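Sorting at home: what changes for our building in October

Dear neighbors,

From October the recycling company Totine will collect from our yard in a new way, and I was asked to write down what this means for us. I went to their meeting in Pennington and made notes. If I understood something wrong, please correct me and I will put it in the next newsletter.

The yellow bins stay where they are, behind the bicycle stand. The paper bins move to the Stolemitz side, next to the gate, so the truck does not have to turn around in the yard. The glass containers will be emptied at 7 in the morning. I know that many of you sleep on that side. I asked for a later hour and they promised to think about it, but they did not write it down, so I would not hope too much.

The biggest change is with the packaging. Until now we put everything light into one bin, and Totine separated it in their hall in Stakow. They still do this, but they told us that too much of our bin goes to burning. Last year our street gave them 583 full bins, and a big part was mixed with food. They ask for a quick rinse with cold water. Soap is not needed. My mother always washed the yogurt cups after the dishes, in the same water, and I have started to do it again.

Milk and juice cartons go with the packaging – not with the paper, even if they feel like paper. Please press them flat and put the cap back on. Pizza boxes can go with the paper if they are clean. If only the lid is clean, tear it off and throw the bottom part in the gray bin. Receipts from the shop also go in the gray bin, which was new to me.

Many people at the meeting asked about chip bags, coffee bags and the shiny paper around chocolate. There is a simple test for this. Crumple it in your hand and then open your hand. If it stays small, it is mostly metal foil and goes with the metal cans. If it opens again by itself, it is plastic with a thin shiny layer, and it goes with the packaging. Small pieces of foil are easy to lose in the sorting, so collect them and make one ball, the size of a fist or bigger.

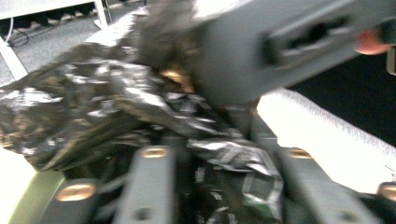
Foil or shiny plastic? When it is crumpled, the eye alone is not enough.

Batteries and light bulbs must not go in any of our bins. You can leave them in the box by the mailboxes, and I will bring them to the collection point when the box is full. Please put tape on the ends of the flat batteries.

I have 100 printed lists with all the rules on one page, in large letters. I will put one in each mailbox, and the rest will be in the laundry room. Who needs the list in another language can write to me or ring at apartment 7, best in the evening.

Qiuyue Yan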